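Mar 23, 2022

PLAMOSLOW PUBLISHES ITS LAUNDRY ROBOT BUDGET, INCLUDING THE PARTS IT WOULD RATHER FORGET

Free planning guide covers floor space, spare parts and the price of a second laundry basket

Plamoslow, the equipment planning firm for small hotels and care homes, today released Revow, a free budgeting workbook for managers who have been told to "look into robots" and given until the end of March to do it.

The workbook runs to 2 sections and a blank page. The first section deals with what the machine costs. The second, which is a good deal longer, deals with what everything else costs once the machine has been delivered and is standing in the way of the dryer.

"Every quote we have read gets the robot right," said Océane Petrenko, head of planning at Plamoslow. "Then you turn the page looking for the doors, the outlets, the flooring and the person who will be standing there with a laptop, and there is no page to turn."

Revow grew out of planning work on household-scale laundry, the kind done with an ordinary front-loading washer and a basket. Plamoslow chose it over industrial laundry on the grounds that most of its clients own an ordinary front-loading washer and a basket. They have generally been paying for both since before anyone said the word "automation" in a meeting, and they would like to keep them. 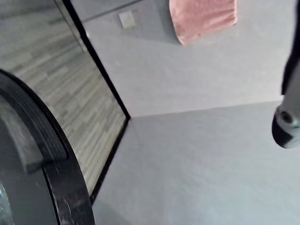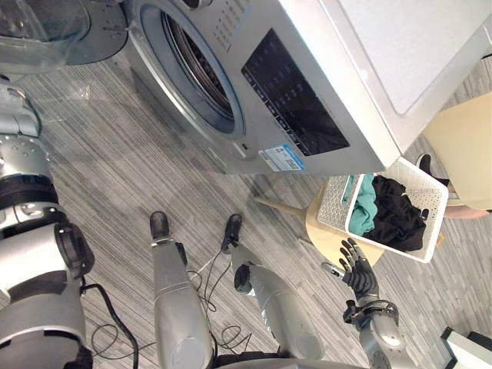

The workbook asks buyers to fill in a line for reach before they fill in a line for price. How far out does the washer door swing? What does the arm have to get around to reach the drum? How high does the basket need to sit, and what is it going to sit on? Petrenko says the last question has caused more silence on client calls than the subject of financing.

It also recommends a reserve of 500 dollars for what it calls "furniture and apologies." The line covers stools, baskets, cable covers, hooks and the replacement of small household items. Finance departments have asked for this line to be renamed. Plamoslow has declined.

Other entries in the workbook include:

Staff hours for the first 3 weeks, entered at full rate. Supervising a robot is work, even when it looks like leaning.

Spare fingertips and cables, priced before signing. Suppliers are at their most generous in the week before the signature.

Floor space with the washer door open. Measuring with the door closed gives a lovely number that is of no use to anyone holding towels.

A comparison row for doing nothing. Buyers are asked to fill this in truthfully, and several early readers reported that doing nothing won.

Early drafts were tested by Poirier, a family-run group of guesthouses, and by the home care supplier Zeva. Poirier used the workbook to plan a single shared trial and postponed the rest until it has dealt with a laundry room whose door opens inward. Zeva finished the whole thing, added up the columns and bought a better folding table. Plamoslow counts both as satisfied customers.

"We are in favor of robots," Petrenko said. "We would simply like people to meet the invoice before they meet the robot. It makes for a calmer relationship."

The firm takes no commission from equipment makers, a policy it describes as principled and its accountant describes in other terms. Planning sessions based on a completed workbook are available at 200 dollars each. Sessions based on an uncompleted workbook cost the same and mostly consist of completing the workbook.

Revow is available at no charge from the Plamoslow website, as a spreadsheet and as a printable version for managers whose spreadsheet is already open on something worse. Readers who find a cost that has been left out are invited to send it in. The blank page at the back is reserved for them.

About Plamoslow

Plamoslow helps small hospitality and care businesses plan equipment purchases, from dishwashers to mobile robots. It does not sell, lease or repair any of them, and asks that people stop calling about the dishwashers.

Press contact: Océane Petrenko, Plamoslow planning office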